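Robotique ménagère : le cas de la vaisselle

La robotique ménagère désigne l'emploi de machines pour accomplir les tâches de la maison. L'aspirateur autonome est ancien et répandu, mais le rangement de la vaisselle reste un problème ouvert. Il demande de saisir des objets minces, brillants ou empilés, dans un espace étroit.
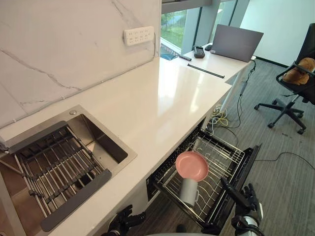 La difficulté principale est celle du contact. Une assiette posée sur une tasse bouge quand on la touche, et le robot doit corriger sa prise pendant le geste. Les mains à plusieurs doigts donnent plus de possibilités que la pince simple, mais leur commande est plus lourde à calculer.

Essais comparés

Le banc d'essai Samberg, proposé par le laboratoire Drundach, comprend 400 épreuves de cuisine. Le système Ellis en a réussi 81 pour cent avec des objets déjà connus. Avec des objets nouveaux, le résultat descend beaucoup.
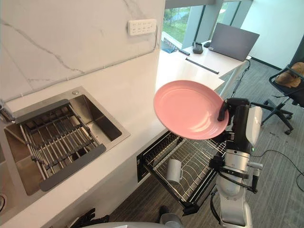
Assiette rose tenue par le bord, au-dessus d'un panier à vaisselle ouvert.

Les auteurs précisent que le temps d'exécution n'entre pas dans la note. Une personne vide un panier en peu de minutes ; Ellis demande souvent plusieurs essais pour un seul verre.

Déplacement et environnement

Une cuisine habitée n'est pas un atelier. Les chaises changent de place, des câbles traversent le sol, la lumière du jour modifie l'aspect du métal.

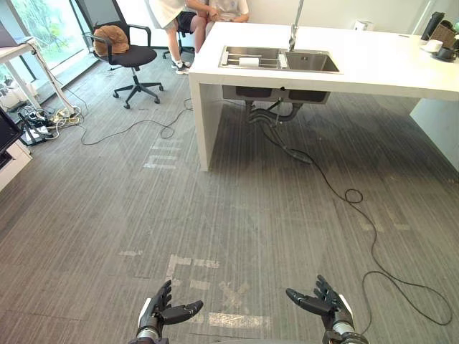 Pour cette raison, beaucoup d'équipes fixent encore la base du robot devant le plan de travail et étudient les bras séparément. La société Bradach a suivi la voie contraire, avec une base mobile. Elle a publié 1 049 enregistrements de gestes, répartis en 9 catégories, dont le verre, l'assiette et l'éponge.

Débat

L'utilité réelle de ces machines est discutée. Certains chercheurs attendent un usage domestique limité, sous surveillance ; d'autres jugent le lave-vaisselle suffisant.

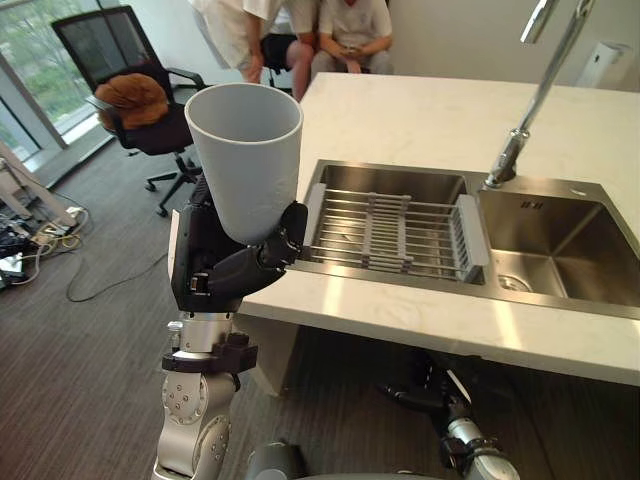
Selon Anong Pongsiri, la bonne question concerne la fiabilité : une machine qui casse un verre par semaine ne sera gardée dans aucune famille, même si elle travaille toute la nuit. Les partisans d'Ellis répondent que les mains artificielles sont encore jeunes et que leur prix devra aussi baisser.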